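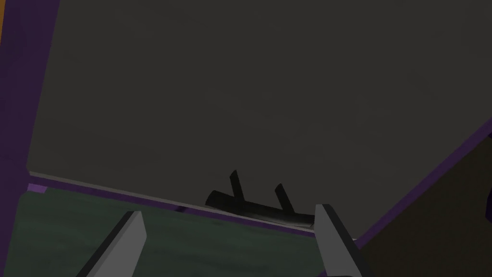 Hadley teleoperation group – minutes of the September catch-up

Started 14:00, in the Janssen room and on the call. Chair and notes: Svenja Görtz. Joining remotely: the Drotum team and two people from Janton.

1. Minutes of the last meeting
Agreed, with one fix: the action on headset straps belongs to Drotum, and they have done it already. Thank you!

2. Where we are with the demonstrations
Svenja reported 794 saved demonstrations in the simulated flat, which is a lovely number to be able to write down. The target for this round was 100 per operator and everyone has reached it. Of the last batch, 20 were thrown out on review, mostly for long pauses halfway through while the operator worked out which hand was which.

The dark pronged piece on the ledge had its own discussion. Approaching with the fingers open on both sides of it is the way we want people to do it, and several of the newer operators have picked this up just from watching replays. Janton asked whether a grasp from one end should count as well. Agreed that it should, as long as the operator commits to it and doesn't switch in the middle. We want variety in the data, and dithering will only teach the robot to dither.

Also raised: dark objects against the dark grey panel are hard work for the person at the controls. Drotum would like a brightness slider on the operator's view only, leaving the recorded view as it is. Everybody liked this.

3. Living room tasks
Drotum shared their screen and drove for a few minutes, to general delight. The new arm mapping feels much closer to moving your own hands – the lag people grumbled about in the summer is almost gone. Two of us had a go afterwards and were picking things up on the second try.

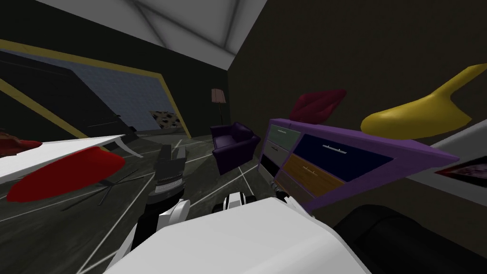

Item 3: the living room from the robot's side, with the purple armchair and the chest of drawers.

Points noted after the demo:
- Tilted views are making some operators queasy. Breaks to be taken after every 20 demonstrations, and sooner if wanted.
- Drawers with slim handles need a slower approach. Janton to write a half-page of tips.
- When one arm is working, park the other well clear of the furniture before recording starts.
- Please say out loud which arm you are using. The reviewers listen to the audio and it saves them a lot of rewinding.

4. First training run
Svenja will train on the full set with the rejected ones left out, then again on the ledge task alone. Some debate over whether to wait for the tips page. Decided to go ahead, and to treat the first run as a look at what the demonstrations are teaching.

5. Actions
Drotum: brightness slider, operator view only.
Janton: tips for slim handles.
Svenja: both training runs, and replays for the new operators.
All: send in names for the next practice session.

6. Any other business
The spare controller is back from repair and lives in the Janssen room cupboard. Please sign it out.

Closed 15:10. Next meeting in October, same room.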